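Section 3. Making Dough with the Flarach Mixer

Read Section 2 (Cleaning Before First Use) before you start. The bowl, lid and dough hook must be washed and dried.

What you need

Bread flour, salt, instant yeast, water at room temperature and a little oil for the bowl. Quantities for each program are in the table on the inside of the lid. Do not go over the MAX line on the bowl. A heavy load of stiff dough will trip the motor cutout before the program ends.

Fitting the bowl

1. Put the base on a flat, dry counter with the cord at the back.
2. Lower the bowl onto the drive post and turn it clockwise until it clicks.
3. Push the dough hook down over the post as far as it will go.
4. Plug in the mixer. The light on the front comes on and stays on.

Note: If the light blinks, the bowl is not locked. Lift it off and start again from step 2.

Mixing

5. Pour the water in first, then add the flour. Put the salt and the yeast on opposite sides of the bowl.
6. Close the lid. The mixer will not run with the lid open.
7. Turn the dial to LOW and press Start. Let it run until no dry flour is left.
8. Press Stop. Scrape down the sides with a plastic or silicone spatula.
9. Turn the dial to KNEAD and press Start. The program stops by itself.

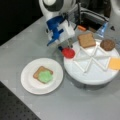
White tray with raised triangular dividers.

CAUTION: Keep fingers, spoons and sleeves out of the bowl while the hook is turning. Unplug the mixer before you remove the hook.

Checking the dough

Pinch off a small piece and stretch it between your fingers. It should thin out before it tears. If it tears right away, knead for another 2 minutes and check again. Whole wheat dough tears sooner than white dough, so go by feel: it should be smooth and only slightly sticky.

If the dough climbs the hook, stop the mixer, push it down with the spatula and continue. If it keeps climbing, add flour a spoonful at a time.

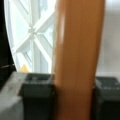 First rise

10. Take out the hook. Oil the inside of a large bowl and move the dough into it, turning it once to coat the top.
11. Cover the bowl with a damp cloth or a plate.
12. Leave it until it has doubled in size. In a warm kitchen this takes around 3 hours with the small amount of yeast used in our recipes. In January, or in any cold room, allow longer.

Note: The mixer bowl can be used for rising, but the lid must be left unlatched. Do not store dough in it overnight.

Rest periods

Motor speed on KNEAD is fixed and cannot be changed with the dial. After 3 batches in a row, switch off and let the base cool for half an hour. If the cutout trips, the light goes out. Unplug the mixer, remove half the dough and wait until the base is cool to the touch before plugging it in again.

Spare parts

Hooks from the older Farent mixer fit this model. The Farent lid does not. Order hooks, lids and seals by the part number stamped on the underside.

Text revised 2024-03-21, D. Salinas. Shaping and baking are covered in Section 4.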